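遥操作采集示教数据:课程项目报告

作者:机器人学习课程项目组(我执笔,队友 Usman Kazmi 负责通信那一块)
提交日期:2022-09-12

一、我们到底做了什么

先交代背景。这门课的大作业可以自选题目,我和 Usman 选的是“用遥操作教机械臂做桌面整理”。说白了就是人拿着一个手柄,在仿真环境里把机械臂一点一点开过去,抓东西,放东西,然后把整个过程录下来,再拿这些录像去训练一个模仿学习的策略。听起来挺简单的对吧?我六月份开题的时候也是这么想的,还跟老师说两个星期能把数据录完……后来老师每次见到我都要问一句“录完了吗”。

项目代号叫 Hareo,名字是 Usman 起的,没有什么含义,他觉得打字顺手。仿真这边用的是实验室师兄师姐留下来的一套室内场景,叫 Skernness,里面有桌子、地板、各种日用品,机械臂是 Franka。手柄端的程序是我们自己写的,叫 Orakzai,负责读六自由度手柄的位姿,滤波,再发给仿真里的末端控制器。

二、为什么要用遥操作

一开始其实有两条路。一条是写脚本,让程序自己算抓取点、规划路径,自动生成示教轨迹。另一条就是人来开。脚本的好处是快,晚上挂着跑,早上起来一硬盘数据。我们也试过,写了一版简单的抓取脚本,轨迹特别干净,直上直下,像用尺子画的一样。可是拿去训练以后,策略只要稍微偏一点点就不知道怎么回来了,因为脚本数据里从来没有“歪了再修正”这种片段。

人开的数据就很不一样!人会犹豫,会过头,会往回退一点再进,还会在快碰到东西的时候自己慢下来。这些看着乱七八糟的小动作,对策略来说是有用的。当然乱也有乱的代价,后面会讲。

三、遥操作的设置

手柄和末端之间用的是相对控制,按住侧键的时候手柄的位移才会传给机械臂,松开就可以把手挪回舒服的位置,有点像鼠标抬起来重新放。比例我们调了很久,最后是移动缩小到原来的一半,旋转不缩放。缩放太小的话胳膊要来回倒好多次,太大手抖就全传过去了。

操作的人看两个画面:一个是房间里的第三人称视角,一个是夹爪后面的腕部视角。大范围移动的时候我基本只看第三人称,等末端降下来,就全靠腕部画面了。这个切换的时机很个人,我切得早,Usman 切得晚,他喜欢看着整条胳膊一路压下去。 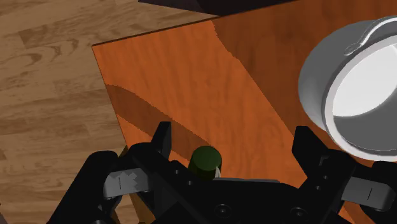
最难的一段就是最后这几厘米。腕部视角离物体近,左右对得准不准看得很清楚,但是高度几乎看不出来,我经常以为已经到位了,结果一合爪发现还悬在上面。后来我养成了一个习惯:先在第三人称里把高度降好,停一下,再切到腕部去对左右。Usman 的办法是看影子,影子和夹爪贴上了就说明差不多到了。他这个办法在光线从侧面来的时候会骗人,不过他就是用得很顺。

还有一个问题是夹爪本身挡视线。越往下降,画面下半部分越被夹爪自己占满,想看的东西偏偏就在两指中间。我们试过把腕部相机往上抬一点,结果看得到远处却看不到指尖,又调回来了。

四、任务和场景

任务是一组桌面操作的指令,比如“把苹果放到碗旁边”“把锅挪到托盘上”。每次录制之前,物体的位置由程序随机撒在桌面上,撒完以后检查一下有没有互相穿插。随机撒这件事我们偷懒了,没有限制得太死,所以有时候东西会离桌边特别近,夹爪下去的角度就很别扭。我一开始觉得这是缺点,想重写,后来发现别扭的布局反而逼着人想别的进路,录出来的轨迹花样多,就留着了。

每条录制的流程是这样的:场景重置,屏幕上显示指令,操作的人自己觉得准备好了就按扳机开始,做完再按一次结束。中途失误了可以接着补救,也可以直接作废。我们约定,只要东西没有掉到地上,就尽量补救,不要作废。掉地上那就没办法了,仿真里的胳膊也够不着。
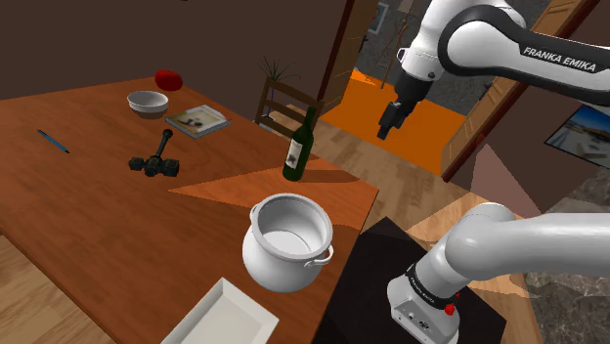
图2 仿真场景全景,桌上散放着苹果、小碗、锤子、酒瓶和白锅等物品

不同的物体手感差别很大(虽然仿真里根本没有“手感”,但开久了真的会有这种错觉)。苹果滑,合爪稍微偏一点就往旁边滚,滚起来还挺远。笔太细,指尖必须几乎贴着桌面才夹得到,一不小心就把指尖压到桌子里去,控制器开始疯狂抖动。锤子是重心问题,夹柄的末端提起来它就往下栽,得夹靠近锤头的地方。酒瓶站着的时候反而好抓,怕的是胳膊从上面经过时蹭到瓶口,一蹭就倒。书最烦人,平放着根本没有下爪的地方,我们最后把和书有关的指令全改成“推”。

锅我想单独说一下。锅身比两指能张开的距离大,只能夹锅沿或者侧面的提环。夹锅沿比较稳,但要一根手指伸进锅里、一根在外面,进去的那根在第三人称视角里经常被锅壁挡住。我头几次都是凭感觉往里捅,捅得锅满桌子跑。后来发现先把末端转到和锅沿垂直,再下去就好多了。

五、录了多少,花了多久

两个人加起来,一共录了 1,695 条。听着挺多,可里面有废的,有重复的,还有我按了开始以后去接电话的(那条录像里机械臂一动不动地悬着,时长破了纪录)。筛完以后真正用来训练的是 551 条。

筛选的标准改过好几次。第一版只看结果,任务完成了就留。这样筛出来的数据里混进了很多特别磨蹭的,有一条光是在苹果上方就来回晃了半天。策略学了这些以后也开始晃,而且晃得比我还久!第二版就加了一条,停顿太长的把停顿剪掉,路线绕得太离谱的直接不要。剪停顿这一步我到现在也不太放心,因为剪完以后前后两帧的速度是接不上的,我们用了平滑处理,没有认真验证过它有没有副作用。

另外有件事值得记一笔:同一个人连着录,越往后质量越差。我自己录到后面手腕就开始酸,轨迹里那种细小的抖动明显变多。我们后来定的规矩是录一阵就换人,换下来的那个去做标注。标注也很无聊,但是至少手腕能歇着。

六、通信延迟那次事故

这一节本来应该 Usman 写,他让我代笔,说我讲得比较生动。

事情是这样的:我们想在宿舍也能录数据,就通过校园网远程连实验室的机器。头一天晚上试,感觉还行,录了一大批。第二天回放,发现动作和画面对不上,手柄的指令总是比画面早一截。原因是画面走网络回来要时间,操作的人看到的是过去的机械臂,手却在给现在的机械臂下命令。录制程序记录指令的时候用的是手柄端的时间,记录画面用的是仿真端的时间,两台机器的钟还没对过。

那一批全部重新对齐,Usman 写了个小工具叫 Clorkodetti,把两边的时间戳拿出来,找合爪的那一刻当锚点去对。能救回来的救回来,救不回来的扔掉。从此以后 Orakzai 里所有的时间戳统一用仿真端的,手柄端只发数据不盖时间。要是一开始就这么设计,能省下好多个晚上。

七、训练结果

策略用的是很标准的行为克隆,输入是两个视角的图像加上关节状态,输出是末端的位移增量和夹爪开合。网络结构照着课上讲的来,没有什么创新。

在没见过的随机布局上测试,总体成功率是 68%。抓苹果、挪碗这类比较好,笔最差,几乎是看运气。锅比我预想的好一点,我猜是因为我在锅上面栽得太多,录的条数也最多。

失败的情况我一条一条看过,最常见的是高度不对:策略会在物体正上方合爪,夹了个空,然后一脸自信地把空气运到目标位置放下。这个毛病跟我自己刚开始录的时候一模一样,看回放的时候多少有点心虚。另一类是离桌边近的物体,策略会犹豫,悬在那里小幅度来回动,直到超时。

我们也拿前面提到的脚本数据做过混合训练,效果没有变好,但脚本数据的比例只试了一种,所以不敢下结论。

八、如果重来一次

手柄最好加上震动反馈,哪怕只是碰到东西的时候震一下。没有任何触觉,全靠眼睛看,真的很累,高度那个问题多半也能缓解。

指令应该先写好再搭场景。我们是反着来的,先有场景再想指令,结果书那几条白白录了很多次“抓”,最后全部作废。

录制之前应该让每个操作的人先练手,练手的数据不要进库。我前期录的那批,现在回头看,水平差得不好意思给别人看,但是当时舍不得扔,筛选的时候又花了一遍时间。

还有就是每天录完当天回放,抽几条看看就行。延迟那次如果当晚看一眼,就不会录那么一大批。

九、分工与致谢

我负责 Orakzai 的控制部分、大部分锅和锤子的录制,还有这份报告。Usman Kazmi 负责通信、时间对齐和训练脚本,笔的那部分也几乎都是他录的,他耐心比我好。谢谢实验室的师兄师姐把 Skernness 借给我们用,也谢谢老师后来不再问“录完了吗”。

代码和筛选后的数据放在课程服务器 Hareo 目录下,里面的说明文件还没写完,第三节提到的缩放参数以配置文件里的为准。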